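The Hum Over Narkalard

By Delia Chiriac

People in Narkalard go to bed early, so it is strange to walk down the main street after midnight and see light in so many kitchens. They are listening. The sound comes from the north side of the valley, they say, low and steady like a truck that stands with its engine on, and it stays until the first bus.

I spent four nights in the village for this article. On the first two I heard dogs, a refrigerator and my own breathing. On the third, at ten minutes past two, I woke up and the hum was there. I can't say that it was loud. I felt it more in the teeth than in the ears, and when I opened the window it became weaker, which I did not expect.

The first written report is from December. Corina Jitaru keeps it in a blue school notebook, together with every report that came after. There are now 260 of them, each with the hour, the weather and the name of the street. Some people wrote only one line. One man filled six pages and added a map of the stars, with a triangle drawn above the old quarry, because he believes the sound and certain lights belong together.

Most of his neighbors don't go so far. They talk about the pumping station at Zedano, or about the wind in the quarry, or about something the army has put under the hill. The pumping station was stopped for repairs for one week in spring, and the notebook has reports from every night of that week.

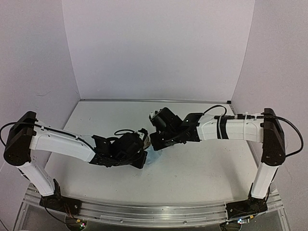 Lăcrămioara Oprea thinks that all of them are looking too high and too far. She told me the hum is in the houses themselves, in the old water pipes that were laid on Gavrilă Street and never taken out, and that anybody can hear it who puts an ear to the bathroom wall. I tried it in my guest room. I heard something, but it could be the neighbor's washing machine.

Ratih Tjoa came with a sound recorder and slept in a tent near the quarry. Her recording has one part where a weak tone appears at 713 seconds and holds for almost a minute. She played it for me three times with good headphones. She does not want to call it the hum, only "a tone," and she asked me to write it this way.

In a village of 400 people, such a thing also makes quarrels. Aurelia Manole has lived beside the church all her life and has never heard anything. Her sister, in the next room, hears it every week. They have agreed not to discuss it at meals - but the sister still knocks on the wall when it begins, and Aurelia still sits up in the dark to listen.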